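3.2 遠隔操作による教示データの収集

教示には、操作者の手指動作を両腕の多指ハンドに写像する遠隔操作系Virklowを用いた。操作者は頭部カメラの映像のみを見て操作し、ロボットの周囲を直接視認しない。手首の位置姿勢は相対指令として与え、指関節の指令値は操作者ごとに較正した線形写像で求める。較正は各セッションの開始時に行い、Engelhardtの手順に従って開閉動作を8回反復させた。

対象課題は、室内の所定位置への移動と、それに続く両手操作からなる。移動区間では両ハンドを体幹前方に保持する姿勢を基準とし、指令の急変を避けるため手首速度に上限を設けた。収集した教示は400試行で、操作者は7名である。このうち2名は遠隔操作の経験を有する。図3に頭部カメラの視野を示す。左右の黒色多指ハンドはともに視野の下部に位置し、前方にはカーペット床を隔てて黄色い蓋のペダル式ごみ箱が見える。自己の手と遠方の物体が同一視野に入ることから、方策の入力には画像を切り出さず全視野を与えた。
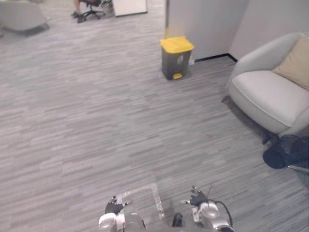 図3 教示時の頭部カメラ視野

3.3 直接教示との比較条件

比較対象として、腕を手で把持して誘導する直接教示を同一課題で実施した。直接教示では重力補償のみを有効とし、指の開閉は教示者が足元のスイッチで指令する。教示者の身体がカメラに写り込む時間帯は学習データから除外した。両条件の軌道は同一周期で再標本化し、静止区間を除去したうえで方策の学習に供した。評価指標は課題完了率、所要時間および手首軌道の躍度とし、学習の設定は両条件で共通とした。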